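Progress report no. 5, shelf handling cells, good practice work package
To: Mattes Lenz, Kohlhase program office
Period: July, plus the first days of this month
Date: 11/08/2026

Mattes, short version first, details under each heading. Sorry for the note form, two site visits this week and the template you sent wouldn't open.

Where we are

Draft rules for people working near the two-arm cells are done and in use at Biklow. Pisora site has them on paper only, not trained yet. Incident sheet is live. Checklist for start of shift is on its third version and people have stopped complaining about it, mostly. Speed rules still open, see below. Spending is in line with the plan, finance will send the table seperately.

What changed in the rules

Old text said "keep clear of the arm while it is moving." Useless, everyone read it differently. New text says: no hands over the tabletop while either arm is enabled. Enabled, not moving. An arm that stands still between two tasks counts as live. Took three meetings to get that one sentence agreed.

Resetting the goods is now a two-step job. Operator takes both arms to park, calls it out loud, then the second person restocks. Nobody restocks on a nod. We had five near misses logged in the period, all five during reset, none during a run. Nobody hurt. Four of them were before the new wording went in. The fifth was a visitor, which is why visitors now get the short briefing too.

Cable check moved to the front of the checklist. Look at the full loop with the arm at its furthest reach, both arms, every shift. Before, it was at the end and got skipped when people were late.

Emergency stop: one per station, within reach of the operator's seat, tested once a shift and initialed. Biklow had one stop button behind a monitor. Moved.

Gripper fingers: swap only with power off at the controller, tag on the switch. Boltus sent us their own procedure for this and it's better than ours so we took most of it over.

Numbers

Logged runs under the new rules: 1,448. Stops pressed during those runs: 48. Most were operators being careful, which is fine, I'd rather have that than the other thing. We don't want anybody judged on how often they press it, and I asked both site leads to take it off the weekly board. Done at Biklow. Pisora says soon.

Average reset went up by about 300 seconds per session with the two-step rule. Site leads noticed. I think it comes down once people are used to calling out, but can't promise it, will measure again next period.

Test goods

Rule is now ordinary packaged goods only, closed, no glass, nothing with a sharp rim. Cans are the standard set for shelf tasks, stacked two high at most. Dented ones go out of the set at end of shift, they rock on the board and then you get grasps that fail for no good reason and an operator leaning in to straighten them, exactly what we are trying to stop. 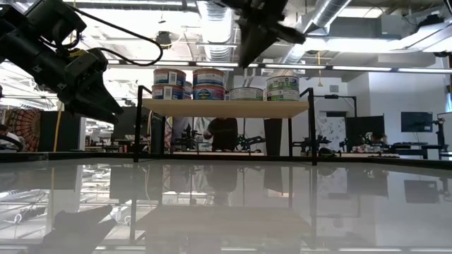
Shelf goes on the tabletop before the arms are enabled and stays put for the whole session. If it has to be shifted, that's a reset, same two steps. Biklow asked for an exception for small nudges. I said no. Would like your backing on this if they come to you directly.

Open points

Speed limit near the shelf. Two camps. Operators want it as it is, the safety people want it lower whenever a second person is in the station. I lean to the lower one but we have no data yet. Decision needed before the Pisora training.

Walkways. Floor marking between stations is planned, not done, tape order was wrong width. Cords and cables overhead should be tied up and on the monthly walk-round list, wording still missing.

Language. Some people at Pisora asked for a picture version of the checklist. Good idea, not in the budget. Could come out of the printing line if you agree.

Next period

Train Pisora, both shifts. Close the speed question. Rewrite section on working alone, the current text contradicts itself (my fault, merged two versions). Repeat the reset timing. First outside review of the whole rule set, reviewer found, contract not signed.

Need from you

OK on the printing line. A yes or no on the nudge exception. And the new template please, in a format that opens.

Full incident sheets are in the shared folder under Biklow, the Pisora ones follow when I have them.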